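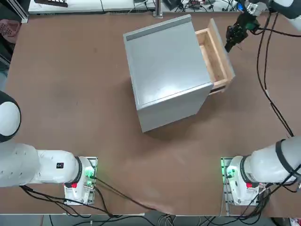
A Place for Each Thing: Small Storage in Shared Kitchens
Speaker notes, Vokemholm Housing Services
Briefing for building staff, 2018-11-27

Opening

Welcome the group and thank the Grultinau office for the use of the room. Mention that the handout is on the side table and that the sign-in sheet should be passed to the back row.

State the purpose of the session. Vokemholm provides shared kitchens in 12 residential buildings. Each kitchen is used by people who did not choose one another and who put things away according to different habits. Our inventory lists nearly 3000 pieces of tableware and small kitchen equipment across those buildings. Today's talk concerns where those pieces are kept when they are not in use.

Say clearly that cleaning schedules and appliance repair are outside the scope of this session. Questions on those subjects should go to the building desk.

Drawers and closed cabinets

Begin with the small cabinet that sits on a tabletop or counter. A gray body with a pale wooden drawer is a fair example of the type. The drawer is an open box in plain wood, and residents can see straight down into it once it is pulled out.

Points to make:

Closed storage keeps a counter tidy, but its contents are easily forgotten. A drawer should hold one kind of item and should carry a label on the front.

Residents must be able to open a drawer fully. Leave clear space on the side where it slides out. In the Perrin building, two cabinets were placed with their drawers facing the wall and went unused until January.

Unfinished wood should be wiped with a well-wrung cloth and left open until dry. Wet utensils are not to be placed in wooden drawers.

Pause for questions before moving on. The group in the last session asked about locks. Our position is that shared drawers are not locked.

Open boxes and the counter around them

Move to open-top containers. The advantage is plain: a resident who is looking for something can see whether it is there. The disadvantage is that an open box invites anything at all, including mail, batteries and bread bags.

A deep box needs a handle that can be gripped without reaching inside. Check handles at every monthly walk-through. A loose handle should be reported on the yellow form, and the box should be taken out of use until it has been repaired.

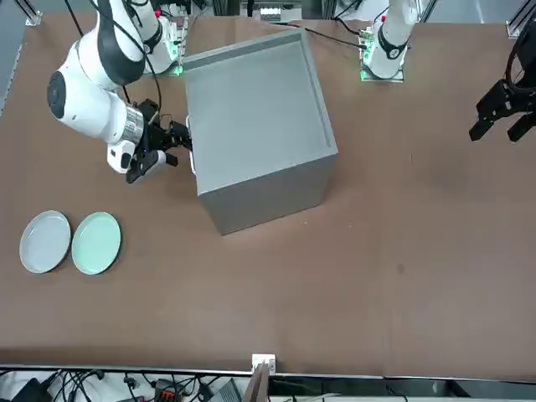

The wider question is how much of the counter storage should be allowed to take. Our guidance is that the box stands back from the working edge and that plates set out for use are kept to one side of it, flat, with room for a person to put down a tray. Staff should resist the wish to fill every open area. A clear stretch of counter is part of the equipment of the kitchen and should be treated as such.

Read the following from the guidance as written: "Containers shall be placed so that any one of them can be removed without moving another."

Ask the group which of their kitchens meet this rule at present. Allow a few answers. Do not turn this into a review of individual buildings.

Bins for odd pieces

Explain that each kitchen has items that belong to no set: a spare lid, a plastic piece with a loop or handle, a part whose use is no longer known to the current residents. The approved answer is a single shallow bin, light in color so that small pieces show up against it.

A bin with a raised ridge across the floor is preferred. The wider side takes larger pieces, and the narrow strip takes whatever would otherwise slide underneath them. Badex bins are already in use at Grultinau, and other sites may order them through the usual request form.

Emphasize the clearing rule. Items left in the bin for 2 months are moved to the building desk. Items not claimed at the desk are donated or recycled. Notices must go up in the kitchen before the first clearing, and residents should be given a reasonable chance to respond.
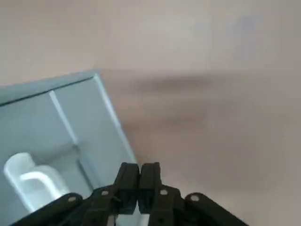 Plates

This section is the longest in most discussions, so keep to the notes.

Plates are the most frequently handled items in our kitchens and the most frequently replaced. The greater part of the damage we record is chipping at the rim. It occurs when plates are stacked too high, when different shapes are stacked together, or when a plate is pushed into a space that is too small for it.

Guidance for staff:

Stack by shape first and by color second. Round plates and oval plates are kept in separate stacks.

Set the heaviest pieces at the bottom.

Lift a plate from the stack before moving it. Sliding one glazed plate across another marks the surface.

Inspect the rim by eye and then with a gloved finger. Remove any chipped plate the same day.

Mention the pale green and blue-gray colors. Several sites have asked whether these can be mixed in one kitchen. They can, provided that each stack is of one shape.

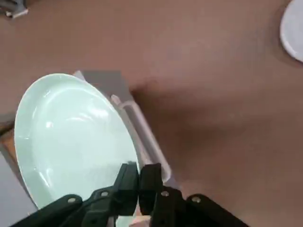

Rim shape also deserves a word. A flat, slightly raised rim gives a secure hold and keeps the fingers away from the food. Plates without a rim look well on a shelf but are harder to pick up from a flat surface, and older residents have told us so in the annual survey. New orders will therefore specify a rim. Existing plates remain in use until they are worn out. No site should discard sound plates in order to match the new standard.

Actions for each building

Label all drawers and bins in the shared kitchens.

Walk through each kitchen with the checklist in the handout, and return the completed copy to the Vokemholm main office in January.

Send one combined order per building for bins and replacement plates.

Closing

Invite questions on any section. If time is short, take those on plates first and refer the remainder to the building desk. Remind the group that the cabinet and the boxes may be handled during the break and should be returned to the table afterward. Collect the sign-in sheet.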